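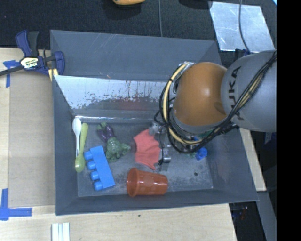 Slide 1. Bin cell, KUKA arm at the right, gripper at the edge of the red cloth.

Speaker notes – learning where to grasp in a mixed bin
Siston workshop, Norkotville, 3 Apr 2019
Slot is 17 minutes plus questions. Slide numbers in these notes match the final deck.

Slide 1 (title, leave up while people sit down)
Point out the mix of objects. Rigid plastic, cloth, thin handles. The spoons and the cup will come up again on slides 6 and 7, so name them now.
The bin walls are tall and sloped. Say this early, because half of the failure cases depend on it.

Slide 2. Problem
Input: one view of the bin from a fixed camera. Output: a grasp position, a wrist angle and a gripper opening. No object models, no labels for object class. The policy is never told what a spoon is.
The task is to lift any one object clear of the bin. Choosing a particular object is a different task and is not covered in this talk.
Two questions for the talk:
Does a grasp scorer trained only on rigid objects carry over to cloth?
How much of the remaining error comes from the walls?

Slide 3. Setup
Arm mounted beside the bin, two-finger gripper. The bin is clamped to hold it in place. Tape marks on the table give the reference for putting it back after cleaning. If the bin shifts, the calibration has to be redone, and we check it at the start of each session.
The inner surface of the far wall is reflective and worn. It picks up blurred color from objects on the floor. There is a reddish patch low on the panel in the title picture; go back to slide 1 if someone asks. We did not repaint or cover it.
Do not spend time on the controller. Backup slide B2 has the block diagram.

Slide 4. Data
3311 grasp attempts, all in this bin. Each attempt stores the view before the grasp, the commanded pose, the finger gap after closing, and a success label. The label comes from the finger gap plus a difference between the before and after views.
Cloth breaks the gap test. A single layer of fabric leaves almost no opening, so the gap reads as an empty gripper. For cloth attempts the label uses the view difference alone. State this clearly. It was the most common question at the Trulness meeting in September.

Slide 5. Method
Candidate poses are sampled over the bin floor, scored by the network, and the best one is sent to the arm. Before scoring, any pose whose fingers or wrist would cross a wall plane is removed. We call this step the wall filter.
The Tehrani baseline uses the same network and the same candidates, with no wall filter. Everything else is held fixed, including the order in which bins are presented.
Show the score map on the click. Wait for the second map to load before talking.

Slide 6. Result one: cloth
Training on rigid objects alone gives usable grasps on wrinkled cloth and poor grasps on flat cloth. Folds and raised corners look enough like edges to score well. A flat sheet gives the scorer nothing to prefer, and the fingers slide over it.
Adding cloth attempts to the training set closes most of the difference. The loss on rigid objects is small and falls within the spread between seeds.
Spoons: the scorer prefers the bowl, even where the handle is the easier grasp. Handles are thin in the input and are partly lost when the view is scaled down. Higher input resolution helps – the cost is slower scoring.

Slide 7. Result two: walls
An object lying against a wall is the hard case. The cup on slide 1 is a good example: on its side, against the near wall, opening to the left. One finger has to go into the opening, or both have to come down across the body with little clearance on the wall side.
With the filter, wall contact drops sharply. The filter also removes some poses that would have worked, so objects in corners are sometimes left until last. Runs that end with one object in a corner are counted as incomplete, with no partial credit.
A wrist rotation of 90 degrees recovers many of the removed poses. This was added late and is not in the printed paper. Say so.

Slide 8. Limits
One bin, one gripper, one camera position. Reflections from the far wall produce false candidates now and then, and the depth there is unreliable. We have no result for a matte bin.
Success labels on cloth were checked by hand for a subset only.

Slide 9. Next
Second bin with vertical walls. Regrasp after a failed lift, using the new view. Pushing an object off the wall before grasping.

If short on time: skip slide 8 bullets 2 and 3, keep slide 7 complete.
Backup: B1 network layers, B2 controller, B3 label checks, B4 list of objects.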